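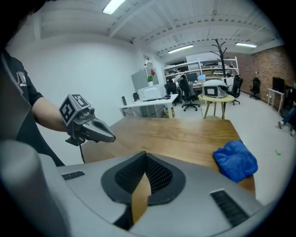

The Blue Cloth and the Wooden Table

I have a confession to make, and it's a small one: I think about tabletops far more than a grown adult should. Wooden ones, mostly. Warm brown, grain running the long way, a blue cloth left in a soft heap near one end where somebody is in the middle of something. Put me in a big open office with a light gray floor and rows of perfectly sensible furniture, and I'll walk straight to the one wooden table in the place and put my hand on it.

It started when I was renting a desk in a shared office in Flerkgate. The desks there were white and wipeable and I can't remember a single thing about them. But there was a wooden table by the kitchen, bought secondhand from a school in Mirkton for 40 dollars, and everybody ended up at it. We ate at it, we wrapped packages on it, we spread out paperwork that would have fit fine on our own desks. By May the top looked terrible! Coffee rings, a strip of tape residue as long as my arm, a cloudy patch where someone had set down a hot takeout container and walked off.

I offered to clean it up. I'm still not sure why, I had a deadline, but I went out and bought a stack of microfiber cloths in royal blue (the only color the hardware store had) and stayed late with the radio on. I've been fussing over wooden tables ever since, mine and other people's, and I've picked up a few opinions.

The dry pass

Start dry. I know it feels like you aren't doing anything, and I skipped this step for years. What you're doing is lifting off the grit, the crumbs and the fine sandy stuff that comes in on bags and laptop sleeves. If you go straight in with a damp cloth you turn all of that into a mild scouring paste and push it around, and then you wonder where the fine scratches came from.

Fold the cloth in half and in half again so you've got a pad about the size of your hand. Follow the grain. When one side gets dingy, flip it, and then refold so you have fresh faces to work with. I used to ball the cloth up and go in circles like I was waxing a car in a movie. Circles are fun but they leave marks that show up the second the sun comes in low across the table.

And shake the cloth out afterward, outside if you can. Microfiber hangs on to everything. I once dragged a staple across 19 inches of oak because it had hitched a ride in a fold, and I can still find that scratch with my eyes shut.

The damp pass

Damp means damp. Wring the cloth out over the sink, then wring it again, and if you press it to the back of your hand it should feel cool without leaving drops. Plain water does most of the work. For greasy spots I add a tiny squirt of dish soap to a bowl of warm water, and then I go over the same area with a second cloth that has only seen clean water, since soap left on the surface goes dull and a little sticky.

Do the edges! People clean the middle of a table, the part they can see, and forget the front edge where forearms rest all day long. On a desk or a worktable that edge collects a dark greasy line that creeps up so slowly you'll swear it's the color of the wood. At Flerkgate it took 50 minutes to get one long edge clean, and when I was done it was two shades lighter than the rest and I had to go do the others to match.

Dry it right away with another cloth. Don't leave the wet one sitting on the wood while you answer the phone, either. I've done that, on a borrowed table, and came back to a pale blotch in the shape of a folded rag. A little oil and a lot of patience got most of it out.

Oil, polish or leave it alone

This is the part where people write me letters. My feeling is that most office and kitchen tables have some kind of sealed finish on them, and a sealed table doesn't want oil. It can't drink it. The oil sits on top and grabs dust, and your sleeves go shiny. If you're not sure what you have, put a drop of water somewhere out of the way and watch it. If it stands there in a proud little bead, you're sealed, so put the bottle away and go have lunch. If it slowly sinks and leaves a darker spot, you've got open wood, and a thin coat of oil every so often will make you both happier.

I went through a phase of trying every product I could find. I ended up with a jar of Rebelo, a soft paste wax a neighbor gave me, and I've used it on two tables in my house with good results and on a third with results I'd rather not discuss. A little goes a very long way. Rub it in thin, wait, buff it with a clean cloth, then buff it again the next morning when you're feeling more energetic.

Which cloth

Old T-shirts are fine, by the way. I have a black one with the logo mostly gone that I use for wax, and it's softer than anything I've paid for. For dust, though, I go back to the fuzzy microfiber every time. My favorites are the Dalik ones, which come in a fat pack and have a slightly longer pile, and I like them in a loud color so I can find them again. A gray cloth on a gray couch might as well be in another country. A bright blue one I can spot from across the room.

Wash them separately, no fabric softener, low heat or a clothesline. If you toss them in with towels they come out wearing the towels. Mine live in a drawer next to the sink, except for the one that's always out, crumpled up at the end of the table because I'm going to need it again in ten minutes anyway.

The Flerkgate table moved with the office to a bigger space across town. I stopped by not long ago, and there's a new ring on it, near the window side. I had a cloth in my bag.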